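Home | Projects | People | Reports | News | Contact

Reports > Raken > Progress reports > Second report

Raken: second progress report to the Lement fund
September 28, 2019

Dear Siham,

You asked for something a bit less stiff than the first report, so I've left the spreadsheet as an attachment and will just tell you how we're getting on. The short version is that we're recording properly now, we have 468 demonstrations on disk, and we're behind on one thing (the labelling, more on that below).

When I last wrote, in June, we had the two arms bolted down and not much else. Hidayah Ngau has since rewritten the recording software from the ground up, and it no longer loses the wrist camera halfway through a run. That bug cost us most of July and I'm still cross about it. Each demonstration now saves the wrist view, the overhead view and the joint positions together, with one clock for the lot. If any of the three goes missing the whole run is thrown out on the spot, and we'd much sooner do it again than find a hole in it later.

Of the 468, we've checked 219 by hand and I'm happy to call those finished. The rest are waiting their turn. Adi Sopacua does the checking and he is strict! He marks down a run if the operator dithers over a grasp, and he has marked down plenty of mine.
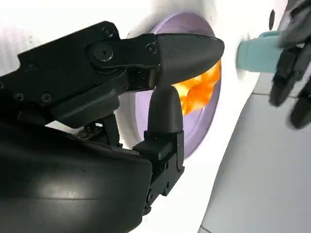

Tabletop tasks with two hands are what we promised you for this stage, and we've settled on 9 of them, all done with ordinary small objects, dishes and bits of play kitchen kit from the shop in Clundbridge. Seven are recorded to the number we agreed and two are still thin. What's slowing us down is the wrist view. The gripper takes up a great deal of it, and when the second hand comes in at speed, as it does there with the pale teal cylinder, it smears badly. The purple dish stays easy to make out even with the linkage and a fingertip over part of it, so I've asked for more of the plain, strongly coloured dishes for the next batch. We also want to try a shorter exposure, which means better lamps, and there's a little left in the equipment line to cover those if you don't mind us using it.

The labelling, then. We budgeted for one person and it needs two. Every run has to be split into its steps (reach, close, lift and so on), and the boundaries are far more of an argument than I expected. Kurniawati Harahap and Adi each split the same small set separately and they disagreed a good deal about when a reach ends. They've now written a page of rules between them and it's going faster — I've put the page in with the attachments.

As for the learning side, Ilham Entili has trained a first model on the finished runs only. It's early and I don't want to oversell it. It copes with the simplest pick-and-place and gets lost as soon as an object has to pass from one hand to the other. She thinks more handovers will help, and we're recording those next.

Our friends at Huenchumán have asked for a copy of the data once it's labelled. I've said yes in principle, but the agreement says you have to approve it first, so could you let me know?

Next report will come with the remaining two tasks done and a proper table of results. Do ring if anything in the spreadsheet looks odd.

Contact the Raken project office | Copyright Raken project | Back to top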